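Sorting small household goods with three baskets

Posted 23 Dec 2019 by Ajith Kotian

Last February I wrote on this page how to fold the bed sheets, and after that several readers asked me for something on small goods. I mean toothbrushes, spare bags, the little things which are bought in packs and then lie in the drawer until you buy them again. I am not a professional, but I have lived in four apartments in Castetgate and in each one I had the same drawer.

My method needs a table and some plastic baskets. The baskets should be the shopping kind, with slots in the sides. A closed box looks nicer on a shelf, but through the slots you can see what is at the bottom, and dust falls out when you shake it. I like to have all of them in one strong color. In my kitchen I know that yellow means "supplies" and I do not search in any other place.

First put everything on the table. Do not sort in the drawer, your hand will always take the top thing and leave the rest. Stand the baskets at the far side and keep the goods on your side, so that you don't reach over the pile each time.

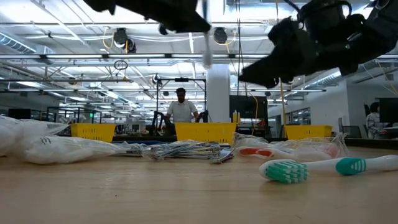

Baskets at the back, goods in front: toothbrushes on the right, white bags on the left.

Now decide what each basket is for. Mine are these:

Bathroom. Toothbrushes, combs, soap. A toothbrush still in its package can go in as it is. A loose one I put in a clean bag first, with the head up.

Cleaning. Brushes, scrapers, wire things, cloths. Anything with a long handle goes in last and lies over the top, otherwise it lifts all the other things and the basket is "full" with only a few pieces inside.

Everything in soft bags. This is the difficult one. Soft bags take the shape of whatever place you give them, so press the air out and stand them side by side like books. If you lay them flat, you will only ever use the upper one.

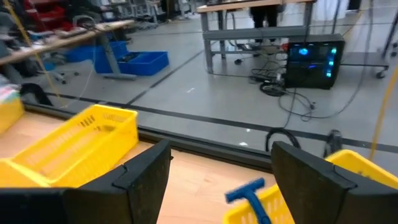 When the pile becomes small, you can tip a basket toward you and fill it from the side. It is easier for the wrist, and the flat packages slide to the back by themselves. My neighbor Lorna Lagman does it with all her baskets and she is faster than me – I have to admit it.

Very small packets are a trouble in slotted baskets. They go through the holes or get stuck in them. I keep an old coffee tin inside the basket for these, and it costs nothing.

About weight: I put my full bathroom basket on the kitchen scale and it showed 900 grams, which any shelf can carry. The cleaning basket is heavier, so it stays low.

Write the labels on paper tape and put them on the short side of the basket, because this is the side you see when it stands on a shelf. Do not write on the plastic. I did it with a marker on my first set and the word "soap" is still there after much rubbing with alcohol.

If you have wire items in clear wrapping, leave them wrapped until you need them. Once they are open they catch on every cloth near them, and then you have a second job.

Next time I will write about the shelf under the sink, which Lorna wants me to do before I start with the closet.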